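Gurnex Workshop Newsletter
2018-03-10 | By the Gurnex bench team

This site uses cookies to remember your newsletter preferences. By continuing to read you agree to their use. Accept | Settings

Bench notes: looking after the hand-held grippers on the Drorbridge job

The T-shirt folding work at Drorbridge has now used up its first set of fingertips, and a few readers running the same kind of hand-held gripper have asked how we keep ours in order. The answer is a short check before each session, a longer one when a tool comes back to the bench, and a notebook that both get written into.

Cloth is hard on these tools in a way that boxes and cups are not. A cup will forgive a gap between the fingertips. A shirt hem will slide straight through it, and the operator then squeezes harder, which puts more load on the linkage and makes the gap worse. Most of the tools that came back in February with a complaint of "weak grip" had nothing wrong with the spring. The tips were meeting at the heel and standing open at the point.

The session check goes like this. Close the fingers with nothing between them and look at the seam from above. It should be narrow and even. Then close them on a single layer of shirt fabric and pull gently to each side. If the cloth walks out on one side only, the tool goes back to the bench and the spare comes out. Do not try to correct it with the screws at the bedside. We did that twice and spent longer finding the hex key in the bedding than we would have spent swapping tools.

On the bench, start with the pivot screws. They should be snug enough that the finger has no side play, and loose enough that it opens again under its own spring. Tighten left and right by the same amount and try the motion after each turn. We had one tool, number 29, where the left side had been done up hard and the right side barely touched, and the tips crossed every time it closed. Clean the joints before deciding they are worn. Lint packs in behind the links, and a soft brush gets nearly all of it. Keep oil away from the inner faces of the fingers, as it ends up on the fabric and then on everything else.

The camera window gets wiped with a dry lens cloth before the first run and again at the break. Sleeves brush against it more than people expect. After cleaning, take a short test recording and look at the fingertips in it, then compare with the last good one. If the fingers have shifted in the picture, something in the mount has moved and the calibration has to be done again.

Handwritten labels on the fingers are fine and we encourage them. Put the label on the outside, where it will not touch cloth, and copy whatever it says into the notebook the same day. Labels fall off. The notebook had reached 746 lines by the end of February, and it was the notebook that showed us the fingertips were going early on the Skokent tools but not on the Kushwaha ones. The two sets were being stored differently — one with the fingers held shut by a rubber band, one left open. All of them are now stored open.

For setting up at a bed, pull the sheet reasonably smooth and lay the shirt within easy reach of both tools. Run through a few slow grasps at the collar and hem before recording anything.

New fingertips for the Skokent set are on order, and the session sheet has been reprinted with the seam check moved to the top. Please throw away the old one.

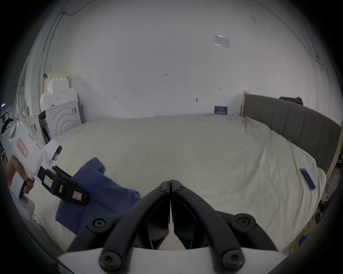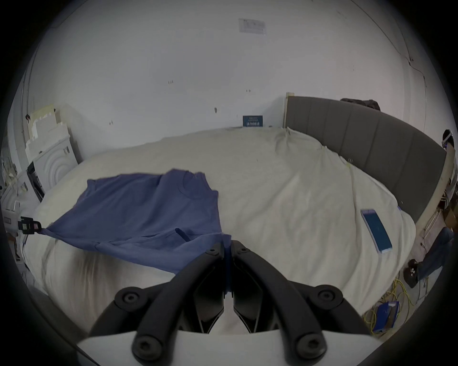
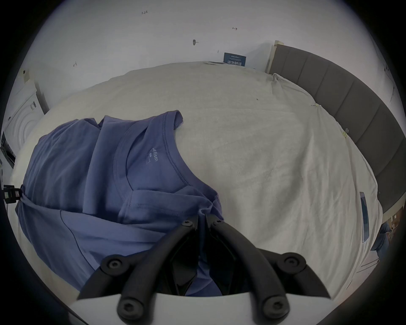
Hand-held grippers and blue cloth on the bed.

Contact the newsletter desk | Copyright Gurnex 2018 | Back to top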